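The Robot That Wouldn't Let Go

3 Jul 2020

Rekha Rathore keeps the fault log for the Traltbridge assembly cell in a spiral notebook, and she would like it known that she also keeps it in the proper database. The notebook is for the entries the database has no category for. Entry 719 takes up a page and a half and has a coffee ring on it.

"It reads like a ghost story," she says. "A very boring ghost story about a gripper."

Rathore runs testing at Orodix, where for most of this year her group has been teaching a two-armed machine to do a job most people manage while talking on the phone: pick up a plug, find the socket, push it in. They call the machine the Mayrhofer, after the street where the first one was built. It learns from people. Somebody sits at a table and does the task by hand, over and over, and the machine is trained on what the person saw and did.

In July of last year she would have told you that the hard part was the pushing. "Everybody worries about force. Too little and the plug sits there half in, too much and you've shoved the whole strip into the wall. We had limits on limits. We had a limit for the limit."

What went wrong had to do with the other hand. On the morning of entry 719 the Mayrhofer had finished a run of insertions and was supposed to release the power strip with its left gripper and move back to its rest position. It moved back. It did not release. The strip came too, followed by its cord, followed by a lamp that was plugged into the same extension on the bench behind.

"The lamp was mine," Rathore says. "I'd like that in the article."

The arm was moving slowly, as it is required to when a person is inside the yellow line, and a technician was inside the yellow line. She stepped back and hit the stop button. The arm stopped. The strip swung from the gripper for a while, and then there was a discussion.
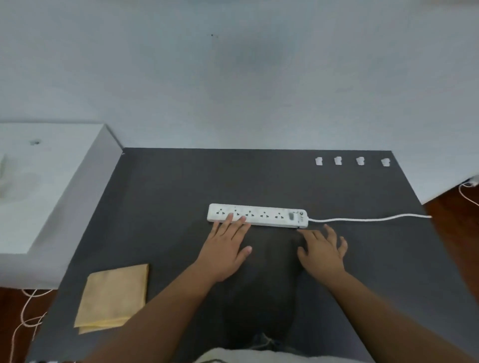

The discussion lasted 8 days. The first theory was a sticky gripper, so they took it apart and found a perfectly healthy gripper. The second theory was Mevonell, the software that passes commands to the hands, which gets blamed for most things at Traltbridge, including the parking. It was cleared too, somewhat to people's disappointment.

"Then I did what I should have done on day one and watched the demonstrations," Rathore says. "All 600 of them. I do not recommend it as an evening."

People, she noticed, brace things. They put a hand down to steady the strip, and when the plugging is over they leave the hand where it is. There's no reason to move it. Then the recording is stopped, and the part where the person lets go is never in it. Only 20 of the recordings showed a clear release. The machine had learned to hold on extremely well and had almost nothing to go on about when to quit.

"It was a good student," she says. "It did what we did. We just never let it see us leave the table."

The retreat to rest wasn't learned at all. It was an ordinary scripted move, tacked onto the end by an engineer who assumed the hand would be open by then. Rathore won't say which engineer, though she does look at her own shoes for a moment.

I ask whether it was dangerous. She takes longer over this than over anything else. The speed limit worked and the stop button worked, she says, and the technician was fine and rather pleased to have a story. But the script never checked the gripper before moving, and a heavier object would have made for a different page in the notebook.

"A power strip on a string is funny. I can think of things on a string that aren't."

The fix was dull. The scripted move now asks the gripper whether it is open, and if the answer is no, or if there is no answer, the arm stays put and a light comes on. New demonstrations end with both hands off the table and in the lap, held there until the recording is over. The first week, people kept forgetting. One of them taped a note to the wall that said LET GO, and visitors took it for some kind of wellness program.

Has it happened again? Twice the light has come on — once for a real failure to release, once for a loose sensor wire. Both times the arm waited. Rathore wrote both up in the database, where there is now a category for it.

The lamp has been replaced. She keeps the new one at the other end of the room, on its own outlet.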